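4.3 Preparación del puesto de cocina y alcance de las tareas

Esta sección se aplica a los brazos de la serie Lestico montados sobre mesa fija. Antes de empezar, el brazo debe estar anclado y calibrado según la sección 4.2. Si el puesto procede de un banco de taller Farkadley, revise también el apartado sobre tornillería, ya que los orificios de anclaje no coinciden.

Qué puede esperar del equipo

El brazo coge y deja objetos sueltos de tamaño mediano sobre una superficie despejada de obstáculos altos. No cocina, no friega y no ordena una cocina completa sin ayuda. En el banco de pruebas de Millside se registraron 3.241 intentos con utensilios domésticos. Los recipientes rígidos y abiertos dieron los mejores resultados. Los alimentos blandos, las botellas tumbadas y las puertas con tirador siguen necesitando supervisión, y no se recomienda dejar ninguna de esas tareas en ciclo automático.

En taller la situación es algo mejor – las piezas son iguales entre sí y llegan siempre al mismo sitio –, pero los ajustes de taller no sirven para la cocina. No copie perfiles de un puesto a otro.

Colocación de los objetos

1. Apague el brazo con el interruptor de la base y espere a que se apague el indicador.

2. Limpie la mesa con un paño apenas humedecido. No use productos abrillantadores: los reflejos alteran la detección de bordes.

3. Coloque primero los objetos pesados o fijos (horno, escurridor grande) y después los ligeros. El horno debe quedar dentro del alcance del brazo, con espacio libre para abrir la puerta del todo.

4. Deje al menos 4 cm entre objetos vecinos. Si dos piezas se tocan, el sistema puede tratarlas como una sola.

5. Encienda el brazo y ejecute «Reconocer mesa». El proceso tarda 27 segundos. No mueva nada durante ese tiempo.

6. Compruebe en pantalla que cada objeto aparece con su contorno. Si falta alguno, gírelo un poco y repita el paso 5.

Nota: los objetos del mismo color que la mesa se reconocen peor. Ponga debajo un mantel individual mate si no puede sustituirlos.

PRECAUCIÓN: No conecte el horno a la corriente mientras prueba el brazo. La función de apertura de puerta está en fase de ensayo y no incluye detección de superficies calientes.

Orden recomendado de las tareas

Empiece por lo sencillo y no pase al nivel siguiente hasta que el anterior salga bien varias veces seguidas.

Nivel A. Trasladar una pieza pequeña y ligera a un recipiente abierto.

Nivel B. Retirar un objeto apoyado sobre otro sin arrastrar el de abajo.

Nivel C. Abrir una puerta, introducir un objeto y cerrarla.

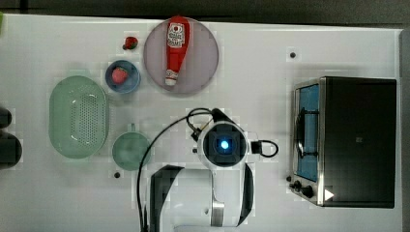

El nivel B es donde se concentran casi todas las consultas al servicio técnico. Al levantar un objeto, la pinza tiende a empujar lo que tiene debajo, sobre todo si la pieza es alargada y el apoyo es liso. Una botella de kétchup cruzada en diagonal sobre un plato redondo exige orientar la pinza según el eje de la botella, bajar en vertical y cerrar sin desplazamiento lateral. Una fresa suelta junto a un cuenco azul corresponde al nivel A, aunque conviene reducir la fuerza de cierre al mínimo para no aplastarla.

Recorrido del cable

7. Lleve el brazo a la posición más alejada que vaya a usar y compruebe que el cable no queda tirante. Debe formar una curva amplia, sin pasar por encima del horno.

8. Repita la prueba en la posición más cercana a la base. Si el cable roza algún recipiente, cambie el recipiente de sitio. No acorte el cable con bridas.

Mantenimiento y registro

Revise las almohadillas de la pinza cada 3.000 ciclos, o antes si nota que los objetos resbalan. Los recambios Dmytriv de perfil bajo son compatibles; los de perfil alto no dejan cerrar la pinza por completo.

Los fallos de agarre se guardan en el menú «Historial». Adjunte ese archivo si contacta con el servicio técnico e indique el nivel de tarea y el objeto empleado.

Revisión del texto: 2026-04-07. La próxima revisión, prevista para junio, incluirá los valores de fuerza para vajilla de vidrio.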